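The pitch for the Turnovex method is that you own too much, you know you own too much, and for a monthly fee an app will nag you about it. Members photograph their belongings, score each one for "joy per square foot," and get rid of whatever lands in the bottom 20. I tried it through August. I got rid of two lamps and a fondue set, and bought a label maker.

Decluttering has become a strange sort of shopping. Trirora, which sells bins, will tell you the answer is bins. Its catalog promises to free up to 93 percent of a closet, a figure I asked about twice and never got explained.

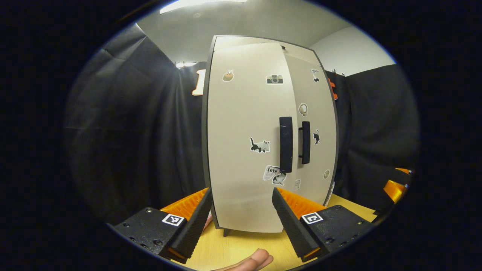

## The case for the junk drawer

Fatima Ekwueme spent 10 years clearing out houses in Buckley after their owners died or moved on, and she has little patience for any of this. "People think the mess is the problem," she told me. "Mostly I found that the mess was what they used."

Her own kitchen would fail the Turnovex test by breakfast. There are rubber bands and dead pens in there, and a key to a car she sold.

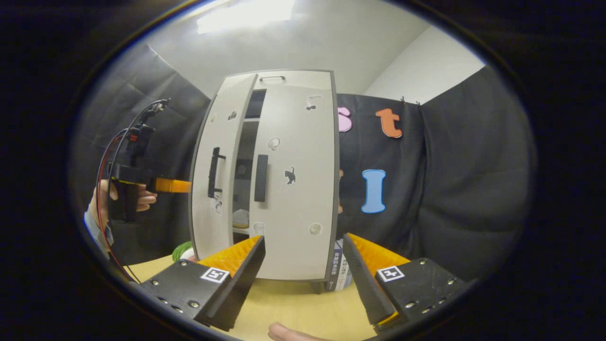

She let me open everything, and she could tell me what was in each drawer before I got to it. I can't do that at home, label maker or no label maker. I asked whether she had ever been tempted by a system. She had - a Skunard shelf unit with numbered trays, bought on sale. It lives in the garage now, and she keeps paint on it.

I canceled my membership on a Thursday. The app asked me to score the experience.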